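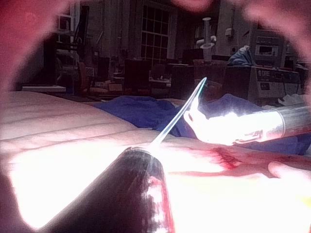 The red stuff on the work table, with the blue cloth and the quilted pad

I have a low opinion of spill advice. Most of it seems to come from people who spilled once, panicked, and then sold something. So when the Lundis pad started showing up everywhere I read, with its promise of handling "any liquid, any surface," I rolled my eyes and then I bought one anyway. Eight dollars, plus shipping from a warehouse in Grarklow.

Let me get the complaint about the wording out of the way. The package says the fabric was tested 1,000 times. Tested how? Dropped in a bucket? Looked at? There's a little chart on the back with a line going up and no label on either side of it. I wrote to ask and got a coupon.

My work table sees a lot of red. I mix my own tint for the fabric projects, and it's thin, it runs, and it finds the lowest part of the table every time. The table dips slightly to the right, which I've known since we moved to Morum and have never fixed. Before the pad I used whatever cloth was nearest, and the blue one has had the job longest. It's ugly now and it creases up the second you put it down, but blue hides a lot. I'm not retiring it over a chart with no labels.

What I will say for the pad is that it's nice to rest your wrists on. The quilting is thick enough that you don't feel the table edge. As for soaking things up, it has to be where the spill is, and mine is always on the left side because that's where I lean. Red tint goes right. You could buy two, I guess, and I'm sure Lundis would be thrilled.

Also, it's a pale color. Who picked a pale color for a product that's supposed to catch spills? Under my lamp it's practically white, and I'm already nervous about setting anything down near it. The care card says to wash it cold with something called Gape, sold separately, in a bottle that supposedly does some 400 loads. I have a box of regular detergent and I'll be using that.

A couple of readers asked about the clear pointed tips after the last post. Get the long thin kind if you want control over where the liquid goes. They clog if you look away for too long, and I don't believe the "no-clog" ones are any different apart from the price. Run warm water through them before you stop for the night. I forget this constantly.

So, would I buy the pad again? Probably not at full price. I'll keep it as an armrest until it gets stained, and then it can go in the pile under the sink with the rest of the miracle products. If somebody has had better luck with theirs, tell me what you spilled and which way your table leans.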